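July, 9:40 am

Burglary survey coding, Brondum sample. 800 returns in, 62 with the victimization section left blank. Xiaoyan Du thinks those are refusals — I'd code them missing for now.

Double-coded 42 with Jarmila Šindelář. We disagreed on 3, all attempted entry vs. vandalism. Codebook needs a line on damaged locks.

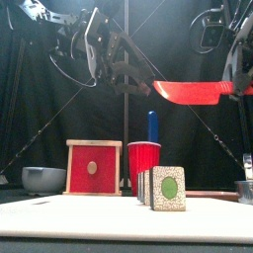
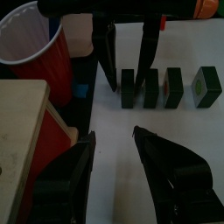 Reran the Furlow tables without the blanks. Repeat-victim rate hardly moves. Still to do: weights, then send Jarmila the revised codebook.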